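Clikivby

Wash and wear records for everyday clothes

Clikivby is a small set of tables on how ordinary clothes change size and shape over repeated home washing. It covers 172 garments from 16 households. Each garment was measured before its first recorded wash and again at intervals until the household stopped keeping records or got rid of the item.

The tables were put together by Skye Kerr and Isla Forsyth as part of the Lakton sizing work, which needed figures from real kitchens and utility rooms. Laboratory shrinkage tests use fixed cycles and fixed loads. People at home don't.

Files

garments.csv – one row per garment. Type, fibre content as printed on the label, knit or woven, size on the label, new or already worn when it joined.

measures.csv – one row per measuring session. Body length, chest or waist width, sleeve or inside leg, all in millimetres.

washes.csv – one row per wash. Programme temperature, spin speed if known, line dried or tumble dried, anything unusual.

notes.csv – free text from the households, tidied for spelling only.

The tables join on garment_id. In washes.csv the column load_id groups garments that went into the same load. A blank load_id means the household didn't write it down, and should not be read as a load with one item in it.

How the measuring was done

Garments were left for at least a day after drying, then laid flat on a table and smoothed by hand without stretching. Length runs from the highest point of the shoulder to the hem. Width is taken 20 mm below the armhole. For trousers, the waist is measured relaxed, with any drawstring undone.

Every household used the same make of steel tape. We dropped fabric tapes after the trial run when two of them turned out to disagree with each other by a visible margin.

Where two people measured the same garment in one session, both readings are kept and marked A and B. Please don't average them without looking first. In a few rows the gap is large enough that one of them is probably a slip of the pen.

Known problems

Sweatshirts and jogging bottoms are over-represented. Households were asked to pick things they washed often, and that is what they picked.

Fibre content comes from the label. Labels that had been cut out are entered as "unknown", even where the owner was sure.

Tumble drying is under-reported in the first month. The early form had no box for it, so it only appears if someone mentioned it in the notes.

Households 4 and 9 have very hard water. The others were not tested.

Children's clothes are left out of the main tables. There were too few, and most were outgrown before the third session.

What it should not be used for

The set is too small to compare brands, and brand names have been removed for that reason. It should not be used to set care label wording either. The Tarawneh conversion script will read the files, but it fills in missing temperatures with 40 degrees by default, so turn that off before you run it.

Changes

Version 3, April. Corrected 13 rows in measures.csv where sleeve and body length had been swapped. Added load_id.

Version 2. Removed brand names. Split notes into a separate file.

Version 1. First release.

Folding and storage between sessions

Households were free to store clothes as they liked. Most folded them, a few used hangers, and the column "stored" in garments.csv records which.
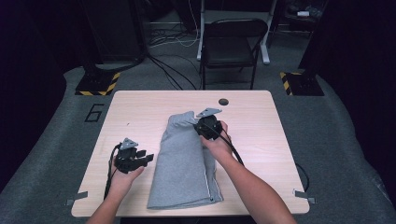
Hanging seems to lengthen the heavier knits slightly, though there are too few hung items to put a number on it. If you work with body length, filter on "stored" first and treat the two groups separately. Corrections can be sent to Isla Forsyth with the garment_id and the session number.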